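Please stop smoothing my actions

2019-05-17

I have a grudge against the moving average, and I'm going to air it here, because I spent most of March fighting one.

You know the one I mean. It sits somewhere between the policy and the arm, it's usually five lines long, and it was put there by someone who got tired of watching a wrist jitter. Ours lived in Stalley, the little control layer we wrote back when we were still at the Fludcombe office. It averaged the last few commands and passed the result along. Everybody loved it! The motion looked like butter, and visitors said nice things.

Then we started training on small stuff. Little cubes, caps, things where the last bit of the approach matters more than all the rest. And the success rate just sat there. We blamed the camera first (everyone blames the camera first), then the labels, then the network. I retrained twice. I went through 632 episodes by hand looking for bad ones and found hardly any. 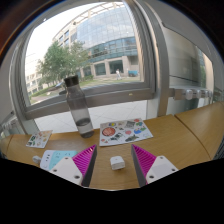
What finally got me was plotting the commanded finger opening against the measured one. The filter was holding the close command back, and it held it back by a different amount depending on what came before. So the policy would say close, the fingers would think it over, and meanwhile the wrist kept drifting. On a mug you'd never notice. On something small you grab air, or you pinch one corner and it shoots off across the desk.

My opinion, and I'll defend it over any lunch you like: if the output is jittery, the jitter is telling you something. Maybe your timestamps are off. Maybe two people demonstrated the same task in two different ways and the model is hopping between them. Ours was timestamps - the image and the pose were stamped by different clocks, and the filter had been hiding it for ages. We fixed that in Stora, our logging tool, and most of the shaking went away on its own.

I know the argument for the other side. Motors don't like noise, gearboxes cost money, and people standing nearby like a calm arm. Fine, put a limit on speed and acceleration at the very bottom, write down what it is, and log both sides of it. Torres, our planner, does this now and I have no complaints (okay, one, the config file is a mess). What I object to is a quiet little filter in the middle that changes the answer and doesn't leave a trace in the logs.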